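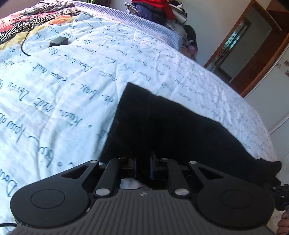

Figure 7.1. Wrist view from the hand-held gripper: black fabric on a printed sheet, fingertips at the cloth.

Unit 7. Perception and grasp selection for cloth

Reading before the lab: the Stadier interface notes, sections on frames and time stamps. Lab code is in the Lotau repository under unit7.

7.1 State representation

A rigid object needs six numbers for its pose. A piece of fabric has no such short description. In this course we do not try to estimate the full cloth state. The policy and the grasp planner both work from a reduced state made of three parts:

a visible cloth mask in image coordinates
an ordered outline of that mask, with corner candidates
the gripper opening and the gripper pose in the start frame of the episode

Everything else, including folds under the top layer, is treated as hidden. Students who want to model hidden layers can do so in the project, using the Delasel simulator.

7.2 Masking the tool

The gripper body is fixed to the camera, so most of it projects to the same pixels in every image. The fingers and links move with the opening. A single static mask is therefore wrong at one end of the stroke or the other. Lotau stores nine masks, sampled evenly over the stroke, and picks the nearest one by measured opening.

Apply the tool mask before segmentation. The case in Figure 7.1 is a hard one for color thresholds: the arms are matte black and the fabric is black as well, and the two come close together at the fingertips. A threshold on brightness joins them into one region. The outline then follows the arm down toward the base, and the corner detector returns points on the tool.

Check the result with the overlay tool. If the cloth mask touches the tool mask over a long stretch, mark the outline there as unknown. Do not close it with a straight line. The planner accepts open outlines.

7.3 Background texture

The sheet carries dark teal handwriting in diagonal rows, large in the foreground and small and pale along the right edge of the bed. Two consequences for the pipeline:

Edge detectors fire on the lettering. Run edges only inside a band along the mask border. The default band is 7 pixels at working resolution.

Feature tracking for the camera pose gets plenty of points from print, but the print lies on a wrinkled surface that can move when the cloth is pulled. Points on the sheet should be down-weighted after contact. Points on the wall and the furniture behind the bed are better anchors, although they are farther away and give weak translation. The Sarmiento tracker lets you set a weight per region. Start with 0.3 for the support surface after contact and 1.0 elsewhere.

7.4 Corner candidates

A corner candidate is a point on the outline where the direction changes by more than a set angle over a short arc. The pointed upper corner of the fabric, near the image center, passes this test with the default settings. Whether it is a corner of the garment or a corner made by a fold cannot be decided from the outline alone. The faint vertical line near the upper left section may be a seam or a fold, and the detector does not separate the two cases.

The planner scores each candidate on three terms: angle sharpness, distance to the current fingertip midpoint, and free space for both fingers. The free space term uses depth if it is available - otherwise it falls back to the mask and a fixed finger width.

7.5 Control near contact

Wrist motion is commanded as a relative pose in the current gripper frame. Absolute targets drift with the tracker and should not be used within the last few centimeters. Action chunks are replanned before they run out. With a total latency of some 300 ms from exposure to motion, the first actions of every chunk are already stale and are dropped by time stamp. Stadier does this on the robot side, so the policy should not also do it.

7.6 Lab task

The data set for this unit has 794 episodes. Use the split file as given.

a. Run the mask pipeline with a single static tool mask and then with the full set. Report the overlap between cloth mask and tool mask for both.
b. Plot corner candidates over time for one dark-cloth episode. Mark every frame in which the top candidate changes identity.
c. Add hysteresis to the candidate selection so that the target does not switch without a clear gain in score. State the margin you chose.
d. Repeat (b) with your change.

Hand in plots and the config file, no videos. Labs with modified tool masks will not run on the grading server unless the masks are checked in with the config.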